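Guides > Laundry Room > Katwood Folding Station > Section 4

4. Folding Towels and Other Flat Goods
Reading time: 6 minutes
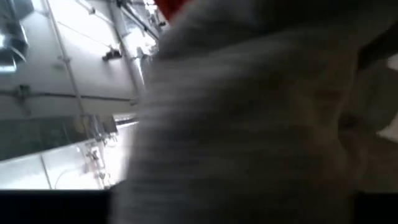
Before you start this section, the table should be level, the shelf bolts should be tight, and you should have made peace with the leftover washer in the hardware bag. (It is a spare. See Section 2.) If the table still rocks, go back and finish the job. A rocking table will not hurt you, but it will walk slowly toward the door over the course of a load, and so will your stack.

The instructions below cover bath towels, hand towels, knit throws and anything else that is more or less a rectangle when it is in a good mood. Fitted sheets have their own section, and we recommend reading it sitting down.

4.1 Sorting the load

1. Empty the dryer onto the left half of the table. Keep the right half clear for folding. Left-handed users may reverse this and every other direction in the manual, as they are no doubt used to doing.

2. Pull out the socks. Put them in the sock bin under the table. Do not try to match them yet. You will only have to do it again when the other ones show up.

3. Separate the towels by size: bath, hand, and the small square ones that everyone calls something different.

4. Put knits in their own pile. Ribbed fabric stretches under its own weight if you hang it over the edge of the table, and a throw that started the evening square will end it as a scarf.

NOTE: One bright red item in a pale load deserves a moment of your attention. Take it out, set it aside and look closely at its neighbors under the work light. If they have turned pink, do not put them back in the dryer. Rewash them right away, and consider whether pink might be all right.

4.2 The standard fold (bath towels)

The Katwood shelf is sized for towels folded in thirds lengthwise, then in half, then in half again. You may have been brought up on some other fold. It is a perfectly good fold and it will stick out past the front rail.

1. Hold the towel by two corners of a short side and give it one firm shake. One is enough. Three will knock the dryer sheets off the shelf.

2. Lay the towel flat on the right half of the table with the long side facing you. The care tag should be at the far corner, face down.

3. Smooth it with the flat of your forearm, working from the middle out. Using your fingertips leaves ridges, and ridges add up by the time you reach the bottom of the pile.

4. Fold the near edge two thirds of the way across.

5. Fold the far edge over to meet it. You now have a long strip. If the strip is wider at one end, the towel is out of square. Most towels are, after a year or so of hot water. Split the difference and move on.

6. Bring the short ends together. Fold once more.

7. Set the towel on the shelf with the rounded edge facing out.

The stack limit is 7 bath towels per bay. An eighth will fit, in the sense that you can push it in. You will then be unable to remove any of them without removing all of them, usually with wet hair.

4.3 Hand towels

Fold in thirds lengthwise, then in half. Stop there. Hand towels folded one time too many turn into small bricks that roll off the stack, and the half-width bay was drilled at the wrong height for bricks.

Use the Arnaud divider (sold with the station, flat side toward the wall) to keep hand towels from leaning on the bath towels. Slide it into the slots until it clicks. If it does not click, turn it over. If it still does not click, you are holding the drawer bottom.

4.4 Throws and heavy knits

1. Lay the throw across the full table. Yes, this means finishing the towels first.

2. Pat it into shape. Do not pull. Ribs should run straight from end to end; if they curve, lift the edge and let it drop again.

3. Fold in half, then in half the other way.

4. Roll from the folded end. Leave the roll slack enough that you can slide your hand inside.

5. Store rolls on the bottom shelf only.

CAUTION: The bottom shelf is rated for 200 pounds, spread evenly. The folding top is not. Do not sit on the folding top. We know it is the right height for it.

CAUTION: Keep fabric clear of the hinge on the drop leaf when raising or lowering it. The hinge has a strong grip and no opinion about whose good throw it is.

4.5 Damp items

A towel that feels cool in the thick part of the hem is probably not dry. Do not fold it. Hang it on the side rail with the hem down and come back to it after dinner. Folding it now and hoping will give you a shelf that smells like a pond by the weekend, and the smell travels to the rest of the stack.

The side rail holds 2 bath towels or one throw. Leave a hand's width between them. The rail is not meant for shirts on hangers, although we have met our customers and assume it is full of them.

4.6 Adjusting the shelf height

If your towels are thicker than most, you may need to raise the upper shelf.

1. Remove everything from the shelf. All of it, including the thing at the back.

2. Support the shelf from below with one hand and pull both front pegs.

3. Tilt the front edge up and lift the shelf free of the rear pegs.

4. Move all four pegs up one hole. Count the holes on both sides from the bottom before you put the shelf back in. Doing this afterward takes much longer and involves language.

5. Lower the shelf, rear edge first, and press down at each corner.

Replacement pegs are part no. 272. They come in a bag of four, which will seem like too many until you drop one behind the washer.

4.7 Care of the table top

Wipe with a barely damp cloth and dry it right after. Lint comes off with a dry hand, swept toward you. Do not iron on the table top, with or without a towel under the iron. The Gremadley finish will take on the outline of the iron and keep it, and the warranty does not cover outlines.

For spilled detergent, blot first, then wipe. For spilled bleach, move the towels first.

Continue to Section 5, Fitted Sheets, when you feel ready.

Katwood is a product line of Sernex. Questions about parts or assembly: use the contact form. All rights reserved. Back to top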